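October, bin notes cont'd

Started 7:40, coffee not working yet. Picking up from the last entry, which was mostly me complaining about the drain holes. Still complaining, see further down.

Stock first. Holtier delivery came in while I was at the saw, 34 pcs on the slip, mixed lengths, reds and greens. Slip says all deburred. Not all deburred. Ran a thumb down one of the long ones and regretted it. Put the bad ones on the shelf by the vise with a strip of tape around them, DO NOT put them back with the others until somebody has been over them with the file. Selim took the first few after lunch.

Wrote the lengths in the blue book, page 86, becuase the sheet on the wall is full. Somebody please print a new sheet.

Now the bin. Question from last time was whether we keep the big gray one for offcuts and short bars or go back to the two small plastic ones. I want to keep it. Reasons, quick:
sheet floor takes a drop without complaining
walls slope so you can get your hand down the side of a bar
one bin to wipe, one bin to lose things in

Against: loud. Very loud. Afonso was on the phone next door and came in to ask what fell. Also the rear inside is filthy, streaky smear along under the white part that doesn't want to come off. Tried dish soap, then the citrus stuff, then a plastic scraper. Soap did nothing. Citrus lifted a little and left a cloudy bit that is arguably worse. Stopped before I got to solvents, don't know what the white is and don't want to find out with my bare hands. Ask Leonor, she had the data sheet for the Somemik paint at some point, if it's even that.

Floor is scuffed all over but I pressed on it in the corners and the middle, no give, no loose edge. Fine.

Tried leaving only a few pieces in to see how they lie. Long ones want to go across the bin, short blocks end up any old way. Narrow ones like to park up against a side wall and then you have to roll them out with a fingertip to get a grip. Annoying with gloves. Thin gloves OK, the thick orange pair no chance. 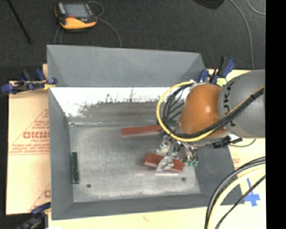

Eduardo's view is that none of this matters if the colors stay mixed. He wants reds in the gray bin and greens in a separate tray, full stop, and says he lost most of a morning on the Lobo job to picking a green out from under a pile of reds in bad light. He also thinks the bin should sit higher, on blocks, so people stop bending into it. Told him I'd write it down. Written down.

My answer, for the record: the color thing only helps if the color means something. On Lobo it did. On the Sirneo frames it's just whatever paint was going, and we sort by length anyway. Would sooner sort by length in two bins, long / short, and let the colors be. Dark green IS hard to see against the gray though, he's right about that. Better lamp? The one over the bench throws my own shadow right where I'm reaching.

Height — yes. Agree. Bending over it all afternoon and my back knows it. Measured the scrap pine, enough there for 2 rails, would lift it a hand's width or so. Cut them next session, sand the top edges so they don't chew up the table surface.

Holes in the floor. One low on the left, one low on the right. I'd like to plug them, small filings go straight through and end up underneath and then the whole thing grinds when you slide it. Quang says leave them, he uses them to line the bin up against the pencil marks. OK but then we need a sheet of something under it. Old rubber mat? There was one behind the door. Cut to size, done. Quang fine with that.

Dropped a short block from elbow height 3 times to see if it marks. Paint chipped at one corner on the second go, floor no new dents I could find, though with all the old scuffs who could tell. So: lower the pieces in, don't toss them. Yes this means me too.

Lost the small file. Found the small file (apron).

To do
rails from the scrap pine, sand
rubber mat, cut
ask Leonor re white stuff and what takes it off
second lamp, clamp type, left side
file the taped ones, Selim has started
new length sheet for the wall
long / short labels, big letters, no abbreviations this time Afonso
Eduardo's tray: try it with just the greens until the next delivery, then talk again

Swept up 5:15. Citrus cleaner almost out, adding to the order.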